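Section 8: Plugging In and Unplugging Chargers

Read this section before you assign any wall outlet task to the Plindia two-arm unit. Of all the chores in this manual, it is the one most likely to need your help. The arms can hold a charger well. Lining up a plug with narrow slots is still hard for them, and a person does it faster.

Before you start

1. Turn off the power to the strip at the wall or the breaker.
2. Check that the strip is fixed in place. A strip that slides will not work.
3. Move loose cables away from the path of both arms.
4. Open both grippers and run the wrist camera check from the Tasks menu.

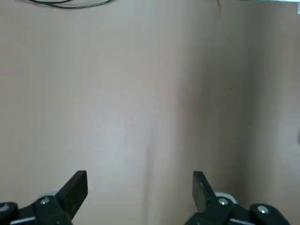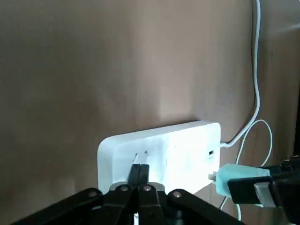

Running the task

5. Select Outlet, then Insert or Remove.
6. Choose which arm holds the charger. The other arm may be used to steady the strip.
7. Set the grip to Low for small chargers. High grip can mark soft plastic.
8. Press Start and stay within reach of the stop button.
9. When the arms have backed away, look at the plug. It should sit flat against the strip. If it does not, push it in by hand before you restore power.

Note: The unit makes up to 8 attempts, then stops and waits. Do not raise this limit. If it has not found the slots by then, the strip or the charger is usually at a bad angle. Straighten it and start over.

Note: White strips on plain walls can cause glare. Turn off any lamp aimed straight at the strip and repeat step 4.

Caution: Never run this task on a live outlet. The gripper parts may touch the prongs.

Caution: Do not leave the unit to do this job alone. Unattended use is approved only for the chores listed in Section 9.

Keep a record of failed attempts on the log sheet. Send completed sheets to Nayara Honorato at the Tadstead office, with the software version written at the top.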